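Search this site
Search for: Go

Robot on the breakfast line, what happens to the morning crew?

Posted in Work & Kitchens by tresitz_mornings

I work the early shift at the staff dining hall at Badska. We put out fruit plates, rolls, yogurt, that kind of thing, for 82 tables before the first buses come in. In April management is bringing in an arm from a company called Gastesetti to do the fruit plates. They've told us no jobs are going, "roles will be adjusted," and that's pretty much the whole memo.

I've been setting plates for 12 years and I'm good at it. So what I want to know is from people who already have one of these at work. What does your day look like now? Do you still touch the food? Do you end up babysitting the thing? I don't mind learning something new but I'd like to know what I'm walking into (and whether I should be asking for more money, ha).

Also the fruit itself. Ours comes in every size and half of it is soft by the end of the week. I can feel that with my thumb. Can it?

3 replies

suppertime_su

We've had an arm on plates at my place for a good while, so I'll tell you how it went for us. The first few weeks were slow and kind of annoying. I was still doing most of the plates myself and then walking over every few minutes to clear a stop. My manager kept a tally on the whiteboard and I remember it hit 916 stops before they quit writing it down!

It did settle. What changed most for me is where I stand. I used to be bent over the tables all morning, and now I'm at the prep end, sorting. Everything goes past my hands before the arm gets it, so yes, I still touch the food, and I still do the thumb test. Ours has no idea if a pear is soft. If you send it mush, it'll set out mush. Get that job written down as YOURS, with a name and a pay grade, before April. We didn't, and for months the sorting was just something I did "in between."

The fruit plate is a funny one to start with, because nothing on it is the same shape. You've got something long and curved next to something fat and smooth, and the gripper has to get a finger down between them without shoving the neighbor off the plate. I'd ask them to run it on your own plates and your own tablecloths while the morning crew watches. Ours was shown to us on a bare steel bench and then we put it on cloth and had to learn about wrinkles.
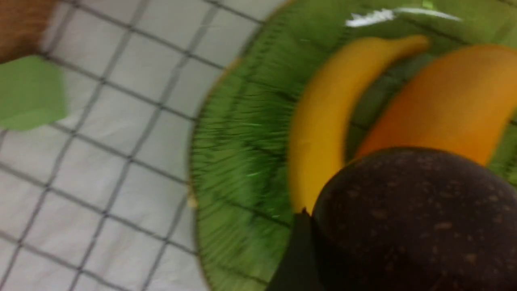

What I'd ask before it arrives

- Who is allowed to stop it? On our shift anyone can, and it should be that way.
- Who gets trained, and is it on paid time? Ours was two people at first, and then one went on vacation.
- What do you do when it's down? Keep doing some plates by hand every week so new people learn how.
- Who wipes the fingers, and with what? Ours get sticky and then it drops things.
- Does the break schedule change? Mine got shorter without anybody saying so, and it took me ages to get it back.

As for money, ask. You'll be responsible for more than you were. I got a small bump, nothing to throw a party over, but I only got it after I'd written out everything I was doing in a morning.

My back is better, I'll give it that. I do miss the chatting, though. There used to be a row of us along the tables and now we're more spread out, so we started having coffee together before the shift.

no_more_trays

they said no jobs going at ours too. nobody got fired but when people left they weren't replaced. get it in writing how many people per shift

fridge_door

Don't have one on fruit, only on tray stacking, so take this for what it's worth. It's loud. Ask where they're going to put it, and if it's next to where you take phone orders, say something now. Moving ours later meant new floor bolts and an argument over who was paying.

tresitz_mornings

Thank you!! Su, I'm copying your list and taking it to our next crew meeting. I hadn't thought about the breaks at all. Will come back in the spring and say how it's going.

Get new replies by email. Enter your address to sign up for our newsletter. You can unsubscribe at any time.

Contact us | Copyright 2019 | Back to top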